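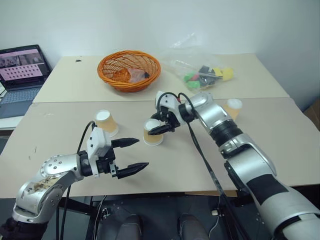

Zeltine Bench Kit for two-arm cells: long-term review

By Vicente Ulloa
November 2019

The Zeltine Bench Kit is sold as a complete refit for the working end of a small two-arm cell. The box holds a pair of gripper brackets, matching fingers, new wrist cables, a touch-off pin, a torque driver and a printed setup manual. The arms, controller and table are the buyer's problem. Our cell at Mallell uses a pair of silver six-joint arms supplied by Farías, which had been running for 18 months on the original brackets when the kit went on. The left one had developed play at the finger mount, and the right one had started losing its gripper signal whenever the last joint turned past a certain point.

I have now run the kit long enough to cover one full service interval and part of another. The review deals with fitting, calibration and upkeep. It doesn't cover the vision side or the control software, except where the kit depends on it.

Fitting the brackets

The brackets are white, with dark screw holes on the face, and they bolt straight to the black ring at the wrist. Hole spacing matched our arms without an adapter. The locating pin was a tight fit on the left arm and needed a light tap with a plastic mallet. On the right arm it went in by hand. The manual says that either is acceptable, provided the bracket sits flat before the screws are tightened, and it asks for a feeler gauge check on all sides. Do the check. Our left bracket looked flat and wasn't, because of old thread locker left on the ring.

The torque driver is preset to 2 Nm and can't be adjusted. That suits the bracket screws. It is too much for the small screws that hold the fingers, and the manual only mentions this in a note at the back of the chapter. Zeltine should print it on the driver, or put a second driver in the box.

Fingers are black, pointed, and a good length for reaching around tall, light objects. They open wide. The contact faces are plain, with no rubber pad, so grip force has to be set with some care for anything that dents. Swapping a finger takes a few minutes and can be done with the arm powered down and parked over the table. The mounting holes are slotted, which allows the tips to be lined up with each other. The slots also let the tips drift if the screws are not marked. I put a line of paint pen across each screw head after alignment and look at it when I start the cell.

Wrist cables

The new cables are the best part of the kit and also the part most easily fitted badly. They run outside the arm, over the top of the gripper and back along the forearm. The manual gives a minimum loop size but says nothing useful about where to tie the cable down. We first strapped ours too close to the connector. The wrist could then only turn partway before the loop pulled tight, and the controller reported a gripper fault that had nothing to do with the gripper.

The fix was to leave a generous loop over the bracket, move the first tie back to the forearm, and turn the last joint slowly by hand through its whole travel while watching the slack. It looks untidy. It also clears the fingers at every angle we use, and the signal fault on the right arm has not come back. The thing to watch for is the loose run of cable that hangs down toward the table between the wrist and the base. If the arm comes low and close to the front edge, that run drags on the work surface. A drag of this kind will move a light part before the gripper gets to it, and it can take a long time to find because the program itself is correct.

I would like to see a proper forearm clip in the next version. The kit comes with ordinary cable ties.

Calibration

The touch-off pin replaces one finger and gives the controller a known tip position. With the pin fitted, the arm is brought to the same point from several directions, and the software works out the offset. We did this with Bullness, the setup package that came with our controller. Zeltine supplies a file of nominal dimensions for it. Load the file before starting, then let the measured values replace it. Running on the nominal values alone left our right gripper 5 mm off at the tip, enough to push over anything narrow.

Each arm should be done separately, and then both should be brought to one shared point. The manual treats the shared point as optional. For a cell where both arms reach into the same middle area, it shouldn't be. Each of our arms repeated well against itself after the first calibration, and they still disagreed with each other about where the center of the table was.

Table height needs its own step. Our working surface is made from separate front and rear tops, and the rear one is slightly higher. Bullness assumes a single flat plane. We teach the plane on the front top only, keep all gripping work there, and use the rear top for storage. If you want to pick from both, define them as two work areas and give each one its own approach height. Touch the pin down near the corners as well as the middle. Our front top isn't perfectly even along its near edge, and a plane taught from points close to that edge comes out tilted.

The acceptance test

The manual's own test is a peg and plate, supplied as a drawing to be printed. It checks position well enough and says little about how the grippers behave around something soft and light. We use paper cups instead, placed upside down, with a pyramid as the finished state: cups side by side as the base and another across the gap.

The cup test finds most setup faults. If the bracket isn't flat, the cup comes up leaning. If the tool offset is wrong, the open fingers knock the cup on the way in. Too much grip force leaves a crease in the wall, and a crease changes how the cup sits on the next try. If the arms disagree about the center, the base cups end up too close or too far apart, and the top one has a poor seat. 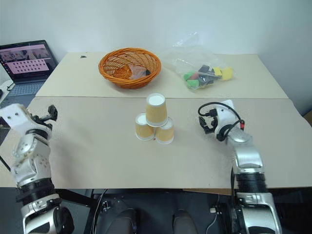
Release is the part worth watching. The fingers have to open fully and then back away in a straight line, with no wrist rotation until they are well clear. Our first program began the return move too early, and the right gripper's cable loop swung with it. Adding a short pause after opening and a straight retreat removed the problem. Both arms should also have a parking position clear of the stack, with fingers open, so that the result can be judged without an arm leaning over it.

Use cups of one type for the whole test, and replace any that have been creased. I also keep the test program separate from the daily programs, so that nobody adjusts its positions to make a bad calibration pass. If the stack fails, the mechanical side is checked first: bracket screws, finger screws, cable slack, in that order. Recalibrating over a loose finger only hides it until the finger moves again.

Upkeep

Zeltine asks for a service every 2000 cycles. The list is short. Check the paint marks on the screws, wipe the finger faces, inspect the cable jacket where it bends over the bracket, and repeat the shared point. I found no wear on the brackets at the first service. One finger screw on the left gripper had moved slightly, and its paint line showed it before the stack did.

Wipe the wrist with a dry cloth. Solvent attacked the printed label on our spare bracket and left it sticky. Old tape residue on the arm housings is a separate matter and does no harm as long as it stays away from the bolted faces. The cables should be unplugged by the connector body only. The strain relief is stiff, and pulling on the cable loads the pins.

Spare fingers are sold in pairs. We had to order a pair to get one, as the left and right fingers are not the same part. Delivery was quick. The spare cable comes without ties.

What I would change

The manual needs the most work. Its drawings are clear, but the order of the chapters is wrong: cable routing comes after calibration, and any change to the routing near the wrist means the calibration should be repeated. Fit the brackets, route and test the cables, align the fingers, and only then start with the pin. The finger screw warning should come before the first mention of the driver.

The brackets themselves are stiff, well drilled and easy to remove. The fingers are good for cups, small boxes and folded bags, and less good for smooth, heavy parts, where the plain faces slip unless the force is raised. Zeltine lists a padded set, which I haven't tried.

For a cell with sound arms and tired grippers, the kit is a reasonable purchase. Allow a full day for the first arm and less for the second. If the arms have play in their own joints, repair those first, as the pin routine will return an offset in either case and gives no warning that it is a poor one.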